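Home | Talks | Notes | Contact
Print this page | E-mail this page

Snack table talk, Lepik, 8 March 2018

Hi all, I'm Gintarė. Start with the confession: I once put out snacks for 425 people and forgot the napkins (pause, let them laugh, Arnulfo was there and will heckle).

Okay, so, small packets. I love them! They go on a plain cloth, one color, nothing busy, so people can spot what they want from the door. Tall boxes at the back, little stuff near the front edge where hands go first.

NEXT SLIDE, both together. 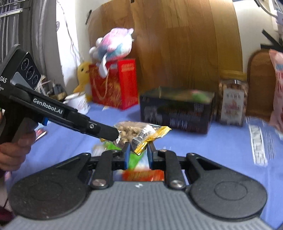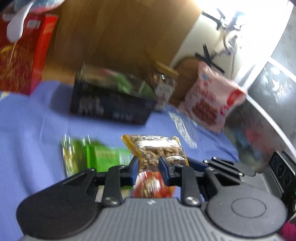 Snack packets on the blue cloth, two views.

Ask the room who goes for the peanuts first (me, always). Then the container-on-a-box trick in the second one, a cheap way to get some height without buying a stand.

Nut allergies!! Say it slowly. Nuts get their own end of the table and their own sign, and Valentin has the sign file if anyone wants it.

Skip the Trunell story if we're running over. Questions, then coffee, back in 6 minutes for Aušra's bit on drinks.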